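Clisska Teaching Guide
Section 4: Recording a task by hand demonstration
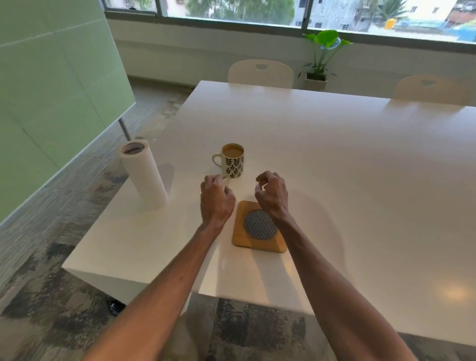
This section covers recording with bare hands and the head camera. For recording with the remote handles, see Section 5. The head camera must be calibrated (Section 3) before any demonstration is saved.

4.1 Preparing the table

1. Place the objects for the task within easy reach of both hands. For the mug-and-coaster task, leave a clear gap between the mug and the coaster.
2. Leave the coaster empty at the start of every take.
3. Adjust blinds or lamps if glare covers the objects to be handled. Glare elsewhere on the tabletop is acceptable.
4. Roll sleeves above the wrist and remove watches and rings.

Note: Other items may stay on the table. They must not be moved between takes in the same set.

CAUTION: Spilled liquid can damage the table sensors. Keep paper towels within reach when a task uses a filled mug.

4.2 Recording a take

1. Open Adura on the host computer and select New Set. Enter the task name exactly as it appears in the task list.
2. Look down until both hands and all task objects are inside the preview.
3. Raise both hands over the table, open, knuckles up. This is the start pose. Do not touch any object.
4. Press the foot switch once. A single tone sounds and recording begins.
5. Hold the start pose until the second tone, then carry out the task at an even pace.
6. Release the object fully and return to the start pose.
7. Press the foot switch again to end the take.

A take may last up to 58 seconds. Longer takes are split and cannot be rejoined.

Note: Use the same hand for the same object throughout a set. If the mug is lifted with the left hand in the first take, lift it with the left hand in all of them.

4.3 Checking and saving

1. Play the take back at normal speed. Discard it if a hand leaves the picture or an object is hidden during the grasp.
2. Mark the grasp and release points on the timeline.
3. Select Save. The hand track is mapped to the robot gripper – this step cannot be paused.
4. Record at least 14 good takes before selecting Train. Move the mug slightly between takes.

If message 159 appears, the hand track was lost. Repeat the take with slower wrist movement.

CAUTION: Stay outside the marked work area on first playback. Set robot speed to 10 percent and keep one hand on the stop button.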